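From: Fatima Jacobs
To: household-swap list
Date: Tuesday, November 13, 2018
Subject: Re: Re: what do you do with the odds and ends bin?

On Monday Mkhize wrote:

> We are moving the shared supplies out of the hall closet and I have
> been put in charge of the bins. The tools and the paper goods were
> easy. What is left is the stuff that doesn't belong to anything:
> brushes, blocks, scraps of foil, single caps, clips. Right now it is
> all in one deep bin and people dig through it and give up.
>
> Two questions. Do you sort this kind of thing at all, or just leave it
> mixed? And does anybody have an opinion on metal bins vs. the clear
> plastic ones? Gadetti has the plastic ones on sale but the lids on
> our last set cracked by May.

Yes to sorting, but not very finely. We tried it the careful way first, with small drawers and a printed label on each one. It took me most of a weekend and it lasted until the first person was in a hurry. After that the drawers were just smaller mixed bins, and harder to look through.

What we do now is three groups. Cleaning things go together no matter what size they are. Anything a kid would play with goes in the second group. The third is wrappings and foil and other flat or crumpled stuff, and I go through that one with the trash can next to me. If a piece of foil has been balled up I don't save it. My sister does and we have agreed not to discuss it.

On the bins, I would go with metal if the shelf can take it. The Gadetti lids cracked on ours too. We never used the lids anyway – once a lid is on, people set things on top of it and the bin stops getting opened. The metal ones we have came from the restaurant supply place that used to be next to Zaltow. I don't think they carry them now, but any wide pan with sloping sides will do. The slope matters more than I expected. With straight walls the small things end up in the corners where you can't see them, and you have to tip the whole bin out to find one block.

Two things against metal. It is loud, and it is heavy when full. Put a piece of shelf liner in the bottom if the noise bothers you. The Flonuna liner is fine and cuts with regular scissors. Don't buy the sticky kind.

Set the bin on a table when you sort, not on the floor. I did ours on the carpet the first time and my back was sore for days, and I was still finding clips with the vacuum a week later. Take the big things out first, then the middle-sized ones, and leave the small ones for last when there is room to see them.
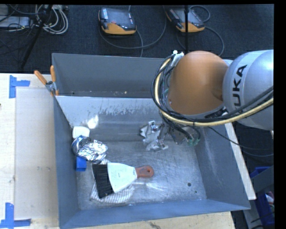
Hand brushes are the one thing I would pull out of the bin for good. They take up a lot of room for one item and the bristles get bent if they sit under other things. If the handle has a hanging hole, put a nail or a hook by the door and hang it there. Ours has been on its hook since summer and it gets used a lot more than when it was at the bottom of the pile.

Blocks are easier. I put all of them in a mesh bag whatever set they came from, and if the bag gets full I send some of them to the swap table. Loose white ones with rounded corners always seem to turn up without the rest of their set. I gave up on matching those.

I have one spare metal bin if you want to try it before you buy anything. It has a dent in one side but it sits flat. I can bring it to the next swap, or you can pick it up from the porch at 118 any evening after supper. Let me know which, and bring a tape measure if you come by – I don't know how deep your shelves are and I would hate for you to carry it home for nothing.

Fatima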